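The Slow Return of the Kitchen Table

By Veerle Baert
May

For many years people in our town bought a table the way they buy a phone: quickly, and with the idea to replace it soon. Now some families ask again for solid wood, and they are ready to wait for it.

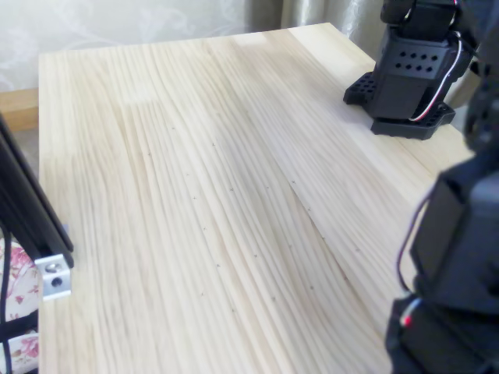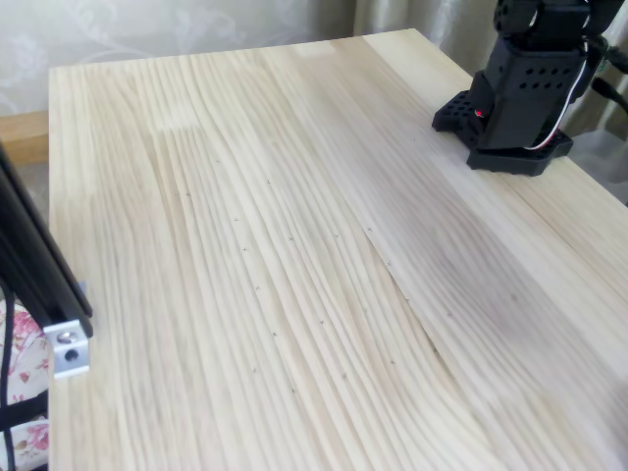

Pale pine, with small pencil marks across the grain.

Maarten Mertens has built furniture in Denach for 40 years. Pine was long considered a wood for poor houses, he told me. It is soft, and a fork or a child's toy leaves a dent on the first Sunday. His customers used to complain about this. Today they ask him not to sand the old dents away.

Adwoa Sarpong and her husband ate for five years at a glass table they never liked. "It was always cold on the arms," she says. They ordered a pine one, paid it in three parts and waited two months. Their daughter does her homework there, and the neighbors stay longer after coffee – this last thing she did not plan.

Mertens is not sure the fashion will last. Wood has become expensive, and he has no young person to take over the workshop. For the moment he accepts orders until autumn, and he still answers the phone only before noon.

14 comments
40 shares

Related
The last chair weaver of Dogbe
Why we stopped eating in the kitchen
Oil or wax? Readers reply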